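Guide de montage du bras Takach
Section 4 — Mise en place sur la table et première tâche de ramassage

Vous avez imprimé les pièces, vissé les servos et passé les câbles : bravo, le plus long est fait ! Dans cette section, le bras va enfin travailler. On l'installe sur une table, on lui prépare un bac en carton et on lui apprend à aller vers un petit objet léger. Comptez une soirée, un peu moins si votre port série est reconnu du premier coup.
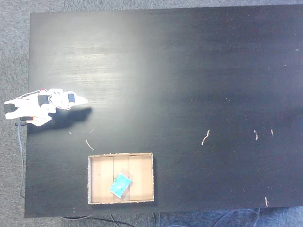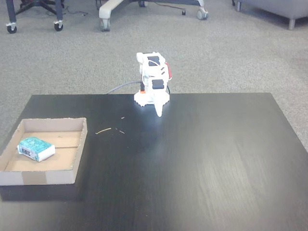

Fig. 4.1 et 4.2 — Le bras blanc sur la table noire, avec le bac en carton et l'objet à saisir.

4.1 Fixer la base

1. Choisissez une table stable et placez la base près d'un bord, pour que les câbles descendent directement vers le sol.
2. Serrez la base avec la pince fournie dans le kit Pluson, ou avec n'importe quel petit serre-joint de bricolage.
3. Poussez doucement le haut du bras dans les quatre directions. Si la base bouge, resserrez avant d'aller plus loin.
4. Laissez une boucle de câble libre à chaque articulation. À la main, amenez le bras en extension complète, puis repliez-le : aucun fil ne doit tirer.

ATTENTION : coupez toujours l'alimentation avant de déplacer le bras à la main. Un servo sous tension résiste, et ses pignons n'aiment pas ça du tout.

4.2 Préparer le bac

1. Prenez une boîte en carton ondulé et recoupez-la pour obtenir des parois basses. Une coupe un peu irrégulière ne gêne pas.
2. Posez le bac à portée de la pince, en gardant un espace libre entre les deux.
3. Déposez une petite éponge au fond, légèrement de biais. C'est un objet formidable pour débuter : elle se comprime, elle pardonne les erreurs de serrage et elle ne casse rien en tombant.

Note : une table sombre et brillante renvoie la lumière. Si vous comptez ajouter la détection par caméra (section 6), orientez la lampe de côté ou tendez un drap devant la fenêtre. Wycliffe Barasa, qui a écrit le module de vision, travaille volets fermés.

4.3 Enregistrer les positions

1. Rebranchez l'alimentation et lancez le programme Mfinanga. Le bras doit rester immobile au démarrage.
2. Passez en mode libre (touche L), guidez la pince au-dessus du bac et validez avec Entrée.
3. Descendez jusqu'à l'objet, doigts ouverts, puis validez.
4. Fermez la pince. Commencez avec un couple de 37 et montez d'un cran à la fois.
5. Remontez, puis enregistrez la position de repos, bras replié.
6. Réglez la pause entre deux mouvements sur 3000 ms et lancez la séquence avec la touche P.

Gardez une main près de l'interrupteur pendant les premiers essais. Quand la séquence passe sans accroc, réduisez la pause petit à petit. Le moment où le bras repart tout seul chercher l'éponge est un vrai bonheur — on l'a relancé toute la soirée à l'atelier Candcombe !

ATTENTION : ne laissez pas la pince serrée plus de 60 secondes. Le servo chauffe vite quand il force.

4.4 En cas de problème

Le bras tremble à l'arrêt : vérifiez le serrage de la base, puis les vis de l'épaule.

La pince touche la paroi du bac : enregistrez une position intermédiaire plus haute, ou recoupez le carton.

Message « erreur 1776 » : un servo ne répond pas. Débranchez, contrôlez les connecteurs un par un en partant de la base et redémarrez.

Section relue par Iulian Mocanu. Suite : section 5, calibrage des articulations.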